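Replaceable parts should be a condition of sale

The usual argument about household waste starts at the bin. Councils count what goes in, retailers count what comes back, and the figures are compared each March as if the interesting decision had been taken by the person holding the lid of the bin. I would put the decision much earlier, at the point where somebody draws a hinge, a clip or a foot and settles whether it can be bought separately.

I kept a list of small household goods that passed through the Brosus repair bench over one winter. There were 463 entries. Of these, 84 were scrapped for want of a single part that costs very little to make: a lid, a knob, a gasket, a rubber foot, a plastic corner. The heating elements, motors and bodies were mostly sound. A kettle with a broken lid catch still boils, but few people will keep using one that spits steam over the handle.

Manufacturers give two answers. The first is that stocking spares is expensive. It is, if every model has its own catch, and most do. Dastetti sells 8 jugs of nearly the same capacity with lids that will not interchange, although the openings differ by no more than 5 millimetres. That is a cost the firm chose. The second answer is that customers do not ask for spares. They do not ask because the part has no number, no listing and no price. Demand for an item that cannot be ordered is not something a sales department can measure.
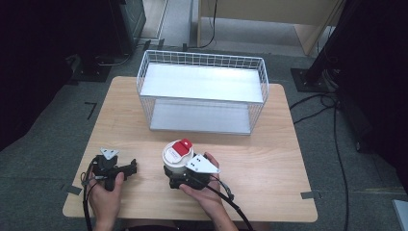
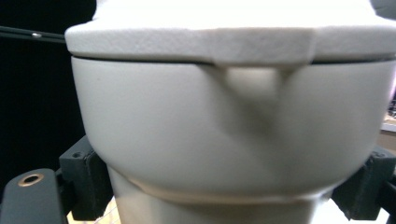 A white wire basket on a table, first, and then a close view of a pale lidded vessel with a dark seam under the lid.

Plain storage goods have the same trouble in a milder form. Coated wire fails at the welds and at cut ends, where the coating is thinnest. One rusted rod condemns the piece, and end caps that would delay the rust are rarely sold loose. The shop in Zawadzka that used to keep a drawer of them stopped when its supplier moved to sealed packs of complete units.

What I would ask for is modest. Any household item above a low price should carry a part number for each component that detaches by hand or with a common screwdriver. Those components should stay on sale for a fixed term after the model is withdrawn, at a price capped as a share of the original. Where a firm does not want to hold stock, it should publish a dimensioned drawing and allow others to make the part.

The Dasturen labelling scheme is sometimes offered as a substitute. It grades goods on how easily they come apart, which is useful for a repairer and of no help at all to an owner with nothing to fit. A product can score well and still have no spare lid anywhere in the country. Ease of opening and supply of parts should be graded separately, and the lower grade should be the one printed on the box.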